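Flullon Film Nights - year end progress report
For: Booker Calloway, Villalobos Fund
Monday, December 30, 2024

Booker, sorry this is short and a day behind. Projector went back this morning, wanted to get it all down before I forget.

Where we are

Season is on track. 20 screenings done out of the 29 in the plan, the rest run through to the end of February. Nothing canceled. One swapped: the western came with the wrong subtitles so we ran the submarine picture in its place and did the western the week after. Fewer people for the western. Might have been the weather.

Best night so far was the silent comedy with live piano, 88 people, which is the whole room plus the bench from the hallway. The pianist wants to do another. I'd like to say yes, see money below.

Worst was the double bill. Too long. Half the room left at the break and I don't blame them, the second film didn't start till almost ten. Won't do a double bill again on a weeknight.

Tronddale

We said we would take two shows out to Tronddale and both happened. School gym, borrowed screen, terrible echo. Hung blankets on the back wall for the second one and the dialog was a lot clearer. The school has asked about spring. Told them it depends on you.

Robots and machines strand

This is the part you asked about in your last note. Four titles picked, two shown. The old space station one went over well with the teenagers, less well with the regulars, who felt it was slow (it is slow). The program notes are written for the other two and at the printer. Short talk before each film, ten minutes, kept to time once. 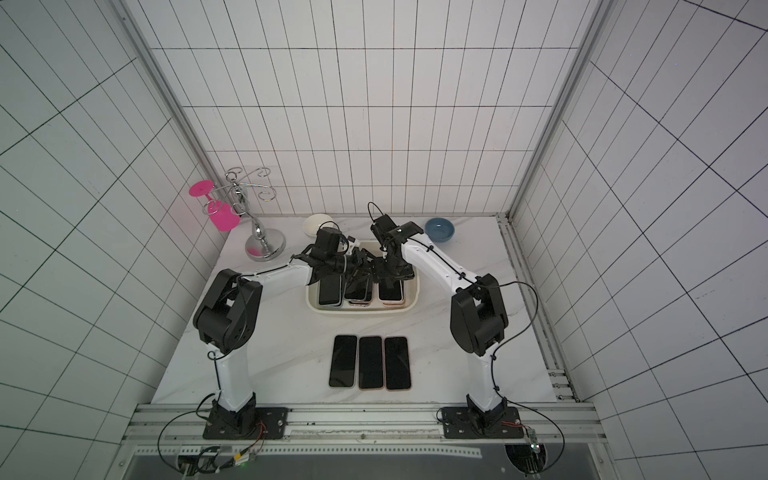 Two robot arms at work over a marble-patterned tabletop.

Still to settle for this strand: the rights on the last title. The distributor, Povitari, quoted one price in the fall and a higher one this month. I have asked them to hold to the first. No answer yet, office is shut for the holidays. If they don't budge we have a backup film that is cheaper and, to my mind, better.

Money

Spending is a little under where we said it would be. Rights are over, printing is under, travel to Tronddale came out almost exactly right. Door takings are up on last season, mostly popcorn. Full sheet comes seperately once I have the hall invoice.

I'd like to move what's left in printing over to the piano. It's a small amount but the agreement says to ask, so I'm asking.

Problems

Sound. The left speaker cuts out when the heat comes on. Same circuit, we think. Electrician is booked for the second week back.

Sign-up sheets. Half the email adresses can't be read. Moving to a card people fill in sitting down.

Late starts. Mine to fix. Trailers now begin at the advertised time and the film ten minutes later, no waiting for people parking.

Next

- rights answer from Povitari, or go with the backup
- speaker
- posters for the February shows, draft is done, needs your logo in the larger size
- reply to the school about spring
- audience survey, last three screenings only

Could you let me know on the piano money and the logo when you're back at your desk? The rest can wait for our call.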